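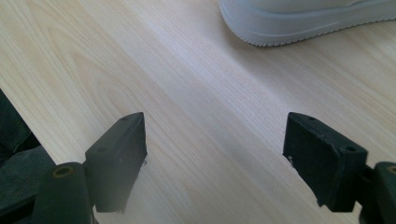

Kidus Gidey asked at the end of the last session why an applicant who has paid the registration money can still leave the draw without a flat. The answer is in how the housing allotment is built, so we take this first.

Unit 2: Allotment by draw of lots

Registration gives a right to be considered. It does not give a right to a dwelling. In the Gresham scheme, which we use through this unit, 900 households registered for 76 flats. Of these flats, 69 were for the lower income group and the rest were open to all categories.

Terms to know

Earnest money – the sum paid with the form. It is returned without interest to those who are not successful.
Reservation – a share of the flats kept for one category of applicant.
Waiting list – names drawn after the last flat is given. It is normally valid until possession starts.
Allotment letter – states the flat, the price and the dates of payment. Read the clause on late payment with care.

Points for discussion

Should an unused reserved flat pass to the general category, or be kept for the next draw? The Tilahun scheme did the first, the Sallham scheme the second. Daniyal Mohmand will present the Sallham rules in November.

Please bring a copy of the Gresham brochure and mark in it every place where the authority keeps the right to change the price.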